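Home Shop Kitchen Boards Care Help

Kitchen > Prep > Wood Boards

Komness Wood Cutting Board

Item 413

The Komness is a plain rectangular cutting board for everyday prep. It has no handle, no feet and no juice groove, so both faces can be used. Many people keep one side for onions and garlic and the other for fruit and bread.

Prorside finishes each board with food-safe mineral oil before it ships. Grain and color vary from board to board, and small knots are normal. The edges are lightly rounded so the board is easy to pick up off a flat counter.

What's in the box

Komness board
Care card
Small tin of Doslow board oil

Care

Wash by hand with warm water and a little dish soap. Rinse, wipe dry, and stand it on edge until the wood is fully dry. Do not soak it or put it in the dishwasher. Oil both sides when the surface starts to look dull, and leave the oil on overnight before wiping off the extra.

Keep the board away from burners and do not store it on top of a toaster oven. Heat dries the wood and can cause it to warp. A damp dish towel underneath will keep it from sliding on stone or tile.
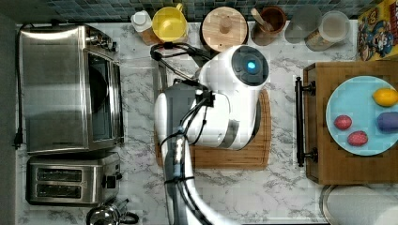 Shipping and returns

In stock. Orders placed before 2 p.m. leave the warehouse the same day. Unused boards can be returned in the original box. Boards that crack along a glue line are covered for 2 years. Knife marks and stains are not covered.

Filed under: Cutting & Carving

Related items
Feyisa Bread Board
Doslow Board Oil, Large Tin
Komness Carving Board, Item 524
Prorside Board Rack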